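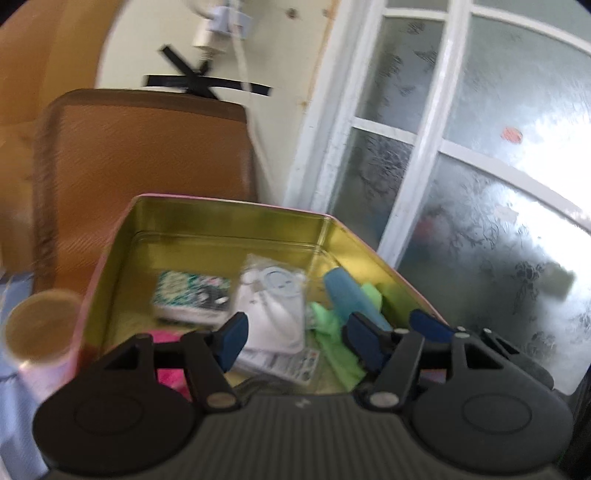

Figure 4. View from the hand-held gripper over the open tin at the Betberg site. Soft and rigid items share the interior with the finger pads close by.

5.2 Pose loss during bin-style picking

The most frequent fault in the Betberg recordings was a sudden loss of the gripper pose while the fingers were inside or just above a container. The pose is estimated offline from the wrist camera and the inertial unit, using the Akolgo tracker with its default settings. When the tool moves over a table at normal working height, the tracker holds enough wall and furniture features to stay locked. When the tool is lowered toward a tin such as the one in Figure 4a, more of the view is taken up by the shiny inner walls, and features found there are unstable. Reflections on the gold-colored metal move with the camera and are accepted by the tracker as fixed points.

The error does not show up as a dropout. The tracker reports a valid pose and a normal confidence value, and the estimated path drifts sideways while the operator holds the tool nearly still. In the worst case we examined, the drift lasted 800 ms before the tracker found the wall features again and jumped back. Our first filter rejected only segments with a reported dropout, so these segments passed into the training set. Policies trained on them made a short lateral motion on entering a container and struck the rim with the outer linkage. Bognár stopped the arm by hand in two of these trials at the Damville cell, after which all container tasks were suspended until the cause was found.

Frosted glass made the problem harder to isolate. A bright pane at the side of the view pulls the automatic exposure down, which darkens the wall texture and leaves the reflections as the strongest features. We had at first blamed exposure alone. Locking it reduced the number of jumps and left the drift inside containers unchanged.

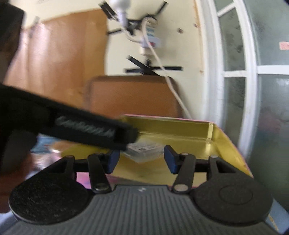
(b) Approach to a small clear container

Transparent items add a second failure, separate from the first. The finger width is read from the pads, but the moment of contact is labeled from the image, and a clear box with sloping sides gives a weak edge against a yellow floor. The label on its top surface is often the only part the detector finds. Contact was then marked early, with the pads still apart on either side of the box, and the replayed grasp closed above the object or on its upper edge. Motion blur from other objects passing close to the lens had a similar effect on the contact label.

Three changes were made. Features that fall inside the container region are now masked before pose estimation. A segment is rejected if the visual and inertial estimates of lateral velocity disagree for longer than a fixed window, whatever confidence the tracker reports. Contact is labeled from finger width alone when the detector returns a region smaller than the pad. Slanina and Dong relabeled the affected recordings with the Cliltico tool and reran the filter on the full set. Of the 900 container segments, a large share of those with reflective walls were dropped, and the remainder were used to retrain the policy described in Section 4.

The velocity check has a known weakness. A slow drift stays under the threshold and is still accepted.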